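July, tape room, started 9:20

Picking up from where Kendra left off on the Festine transfers. She got through the first box, I have the second. Box 2 is all quarter inch, mostly 7.5 ips, a few at 15, and one reel with nothing on the spine but "F - ruff mix - DO NOT ERASE". So that one first obviously.

Baked reels came out of the dehydrator last night. Four of them in this batch, the sticky ones. Let them sit till morning, lids off. No squeal on the first pass, slight shed on the second half of reel 3, cleaned heads, carried on. Heads cleaned between every reel from now on even when they look fine. I skipped it once and lost the top end on the last two songs, had to redo both.

Reel "ruff mix" turns out to be the Skanddale session, not the ruff mixes. At least five songs we have no other copy of. Band playing live in the room, singer in the same room too, going by the bleed. Count-ins left on. There's a false start on the second song where somebody laughs and the drummer keeps going on his own for a few bars. Keep all of it in the flat transfer. Ravinder can decide about edits later, I'm not touching it.

Levels: tones at the head of the reel, 1k, 10k, 100. Nice surprise, the others have none. Azimuth set by ear on the hi-hat for the rest, then checked against the phase meter. Reel 3 azimuth is way off compared to 1 and 2, must of been a different machine. Wrote the offset on the box lid in pencil.

Speed question still open. Song 4 is coming out between keys, a bit sharp of E flat. Ratree has the old single and says the single is in D. So either they sped it up for the album or the recorder ran slow. Asked her to bring the single in, we'll play both and see. Not correcting anything until then. Flat transfer stays at nominal speed whatever happens, any pitch fix goes in a seperate folder.

11:45

Phone call with Gaetano. He was the tour organ player, not on the record, but he was around. He says the Skanddale session was two evenings and that the second evening was only overdubs. He remembers the tambourine being him, "badly". Doesn't remember the name of the engineer. Says try Jade Caron, who was booking the room back then. Have her number from the Trusen reissue, will call after lunch.

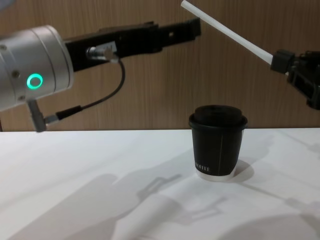

He also says there was a longer version of the closing song with a whole extra verse and that the label made them drop it. Could be on the last reel in the box, the one with the cracked flange. I want to move that to a new spool before playing it. Slow wind only, by hand if I have to. Splices on it look dry, two have already let go at the leader end. Re-splice, don't trim anything.

Ran out of leader tape. Half a roll of the white left, no red. Ordered more.

1:30

Jade called back before I got to her. Very helpful, talks fast, I wrote down what I could:

- room was booked under the name Rosales, not Festine, which is why the log search came up empty
- engineer was a house guy, she thinks first name Paul, will check her diaries
- masters went to the label, safeties stayed with the singer's sister
- she remembers 62 reels total going out the door when the studio closed, all artists

If the sister's safeties are the same as our box then we have the second generation and the masters might still be somewhere. Kendra to look through the label list again under Rosales this time. The list goes up to item 497 and she stopped at 358 because we thought the rest was all later stuff. Probably is but check.

2:15

Reel 5 up. 15 ips, sounds fantastic. Bass is huge. Dropout on the left channel in the middle of the third song, less than a second, there on both passes so it's on the tape. Noted in the sheet. Print-through before every loud entry, you can hear a ghost of the first chord. Stored heads out all these years I guess. Re-wound tails out after transfer, new boxes, old boxes kept with the paperwork.

Handwriting on the track sheet for this one doesn't match the others. Song titles are differnt too, "Harbor" is listed as "Slow one in A". The singer is clearly doing a guide vocal, half the words are humming. Ravinder listened on the good speakers and wants it as a bonus track. I'd leave it off, the humming is lovely but it's a guide. We'll argue about it later.

Hum at 60 cycles on playback this afternoon, not there this morning. Chased it for too long. Swapped the cable, same. Swapped outlets, same. It was the desk lamp. Lamp off when transferring, put tape over the switch.

4:00

Files so far: all 96/24, named by reel and side, no song titles in the file names. Kendra please stop adding the titles, half of them are going to change. Checksums done for reels 1 to 3. Reel 5 still copying to the second drive as I write. Skanddale reel needs its checksum too, forgot.

Next:

- Cracked flange reel, new spool, re-splice
- Ratree's single, pitch compare w song 4
- Jade re engineer name, diaries
- Kendra, label list from 358 on, under Rosales
- ask Gaetano for the words to the extra verse if he has them
- demag the heads before starting, overdue

Dehydrator is empty and off. Machine left threaded with the calibration tape, don't hit record.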